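Home Projects Reports Downloads Contact

Collecting Simulated Demonstrations for a Two-Arm Household Robot
Student project report, Nkosi group, 2018-07-28
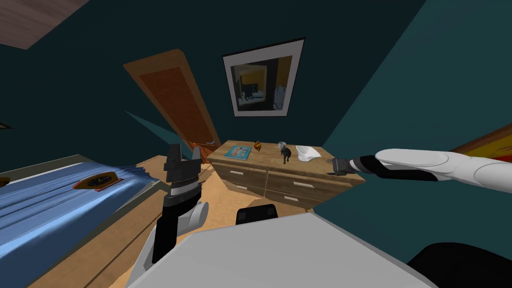 Figure 1. Simulated bedroom, robot's view. The right gripper is next to the white bowl on the dresser.

1. Data collection

The goal was 500 demonstrations of picking up a small item from furniture in a bedroom. We started in June with the Arnport room set and drove both arms by hand controller. Each run was saved with joint angles, gripper state and the head view.

We kept 368 runs. Another 126 were thrown out, most of them for dropped items or for arm paths that passed through furniture. Bowls were the hardest - the rim is thin and the grasp has to come in from the side. Cups went faster.

Item positions were shuffled before every run. The head angle was also varied, so the learner would not depend on a level view. We set this range too wide at first and narrowed it after 9 test runs.

2. Training split

Runs from the Gavstead room layout were held out for testing. All others went into training. The policy code is the Nallport baseline with no changes except a smaller batch size.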